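Project Report: Keeping a Commonplace Blog for One Term

Submitted October 3, 2019

Why I picked this

I have read personal blogs since middle school, the small kind where someone posts their breakfast, a bit of ribbon they bought and a photo of a wet street, and I wanted to find out what it takes to write one. My project was to keep a daily-life blog for a full term and then report on how it changed what I noticed, how I wrote and who read it. I had so much fun with this! I am still posting, so please excuse me if the report sounds like a fan letter in places.

The blog is called Tetar. I wanted a short word that did not mean anything to me yet, and by week three it meant a great deal.

Setting up

I tried two blogging tools before settling. The first, Gape, has gorgeous wide layouts, but every post wants a big header picture and a subtitle, and my posts were often a single line about socks. The second, Brillen, is plain and a little old-fashioned. You get a title, a box to type in and a list of old posts down the side. I loved it right away. I chose a pale green background and changed the font six times in the first evening (I kept the first one).

My rules were simple. Post something every day, even if it is tiny. Nothing about other people unless they had said yes. No going back to fix a post after the next one is up, apart from spelling. I broke the last rule once, over a post about a scarf that I had called "mustard" and then saw in daylight.
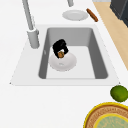 What I wrote about

I had planned themes. There was going to be a page for thrift store finds, one for recipes and one for what I was making. The themes lasted until April, when I came down with a cold and wrote four posts in a row about toast and library books, and those turned out to be the ones people answered. After that I let the posts be whatever the day was.

Some favorites: a button tin from a yard sale with a brass anchor button in it, the smell of the stairwell when it rains, a whole post on re-covering a notebook with leftover wallpaper, my attempt at knitting a hat for a teapot. The teapot hat came out far too big and is now just a hat.

Length was a surprise. My early posts ran to around 400 words and read like school essays with a cardigan on. Once I relaxed, the posts got shorter and the sentences got shorter too – sometimes a post was only a list of colors I had seen on the walk home. I did write one monster of 700 words about my grandmother's sewing box, and I would not cut any of it.
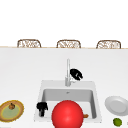

I also learned to write things down as they happened. If I waited until bedtime I remembered the events of the day but lost the small stuff, like the exact pattern on a stranger's umbrella or what the baker had written on the chalkboard. So I carried a little notebook from Somport, the stationery store near campus, and filled it in line at the bus stop. Half of those notes never became posts, and I like having them anyway.

Readers and comments

Mostly my readers were classmates at first, and then other bloggers who wrote about similar things. Comments were kind and wonderfully specific. One reader told me how to get candle wax out of a tablecloth with brown paper and an iron, and it worked on mine. Another asked for the notebook tutorial again with clearer steps, so I rewrote it as a new post, and it is much better the second time.

I found it harder to leave comments than to get them. I would type something, decide it sounded silly, and delete it. By the middle of the term I had made it part of my routine to leave two comments before writing my own post, and that is how I met most of the people I now read every morning.

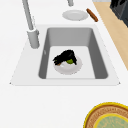 Department of Writing and Everyday Media

What I would change

I would back up my drafts from day one. I lost a post about paper stars to a dead battery and the rewritten version never had the same bounce. I would also tag things properly. Right now my tags include "cozy," "cosy things" and "warm," and finding the soup post takes forever.

I would like to try printing a season of posts as a small stitched booklet next, with the wallpaper scraps for covers. The paper is already on my desk and I have picked out the thread, a dark red one.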